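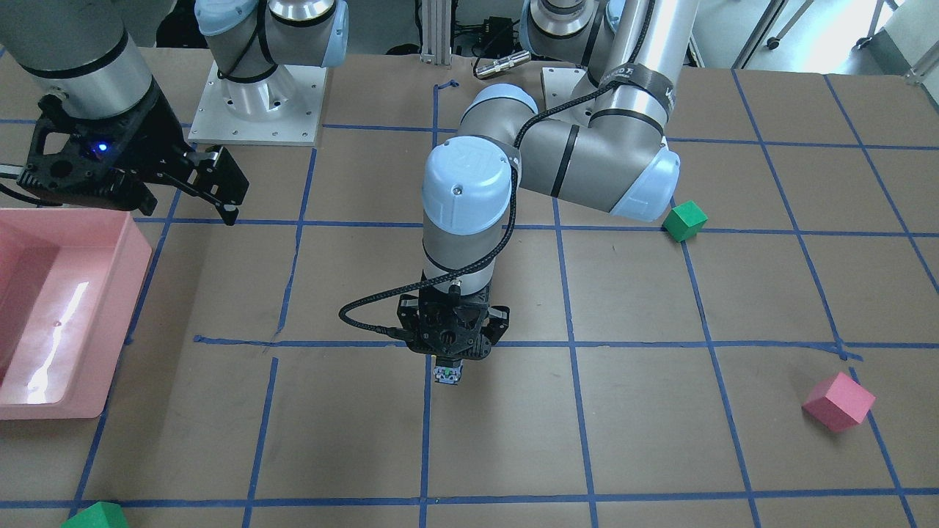

*Pink tub, open top, tall sides that let a little light through.*

## The Gendedley Storage Tub

We've been selling tubs from our shop in Poltley for a good many years now, and the Gendedley is still the one we end up recommending to nearly everybody who comes in with a spare room full of jumpers, train track or wool. It's a plain thing, really, but it has been thought about – the rim is rolled so it doesn't dig into your fingers, and the corners are rounded enough to wipe out with a cloth in one go.

It comes in pink, Cumirent blue and a soft grey, and you can have it in either of 2 sizes. The larger holds 112 litres, and please do measure your cupboard before ordering it (we've had a few come back, and it's a big parcel to wrestle with!). The smaller holds 12 litres and suits a bathroom shelf or the foot of a wardrobe.

**What you get**

- One tub, without a lid
- 4 stick-on felt feet for wooden floors
- A card label and holder

Lids are sold separately and come from Veloso, who make them a touch looser than the old ones, so they lift off easily with one hand. If you bought your tub before last August, drop us a line first and we'll check which lid fits.

Wash with warm soapy water and keep it out of strong sun – the pink in particular will fade on a bright windowsill. Empty tubs nest together, and orders of four or more go out with free delivery.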